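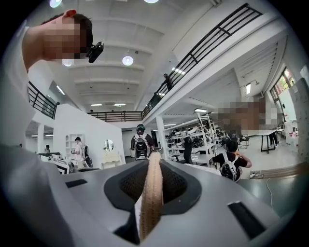 A person in a white shirt leans in close.

Building notes: parcel room and packing supplies

The parcel room at Fendstead took in 2391 packages between May and the end of September. Of these, 201 were held longer than the seven-day limit, most of them with a missing or wrong unit number on the label. Birgit Stüber has asked that unit numbers go on the first address line. The Vellell label reader drops the second line when it is longer than the label window.

Shelf codes change on Oct 10, 2026. Codes A through D stay as they are.

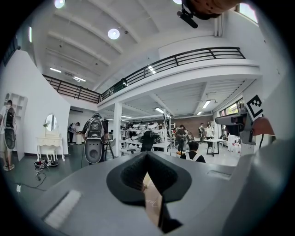
Oversize parcels move to rack E, next to the freight door. The weight limit per shelf is 300 pounds, stated on the plate at the left upright. Items over the limit go on the floor pallet and are logged by hand - the scanner does not accept a pallet as a location.

Return shipments need paper tape or plastic tape at least two inches wide. Masking tape does not hold on recycled board and the carrier will refuse it. Run one strip along the center seam and one across each end, top and bottom.
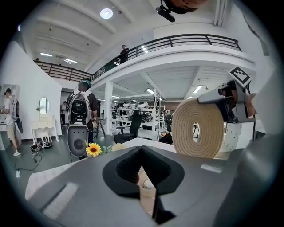
A large roll of tan tape on a white tabletop.

Tape is stocked at the desk at cost. Joscha Thiele reorders when 13 rolls are left, and delivery takes around a week.
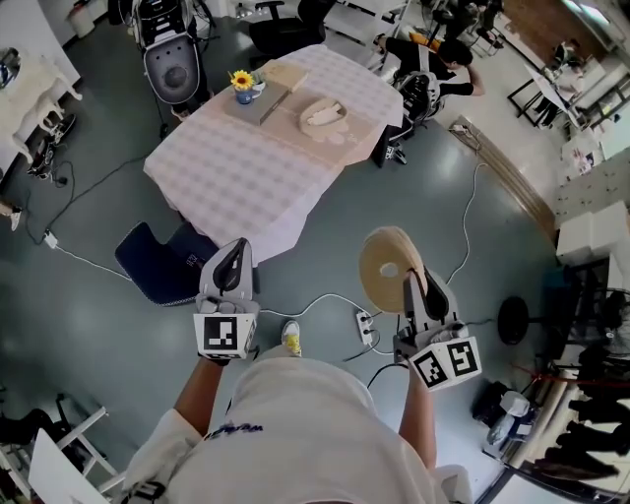 Used cartons can be left flat in the bay behind rack C. Remove old labels first. Foam goes in the separate bin, and loose fill is no longer accepted.

Filed under: Building Services

Recent items
Freight door hours for fall
Mamo lockers: resetting a PIN
Bike room key exchange
Minutes, tenant meeting, May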